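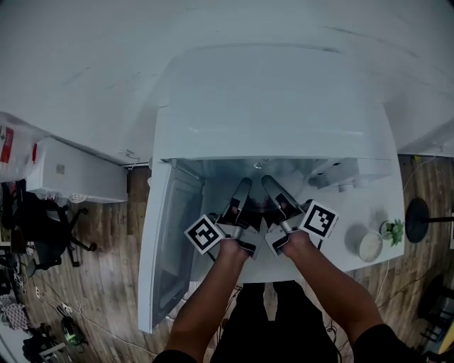 Email remains the main channel through which small household goods retailers reach past customers, and this project examined how the timing of a message affects response. The team worked with Donville, a regional appliance store, and its mailing list of 2000 addresses. Messages were built around plain product views, such as a white appliance with its door open and the gray compartment visible, and carried a short subject line with a single link.

The list was divided into 3 groups, which received the same message in April at 7 a.m., noon and 6 p.m. Delivery was confirmed for 1366 addresses. The evening group produced the most clicks, 98 in total, although many of these came from customers who had bought within the past year.

The team recommends that Donville repeat the test with new customers only. Records were kept in Sison, and the click data are attached as Appendix B.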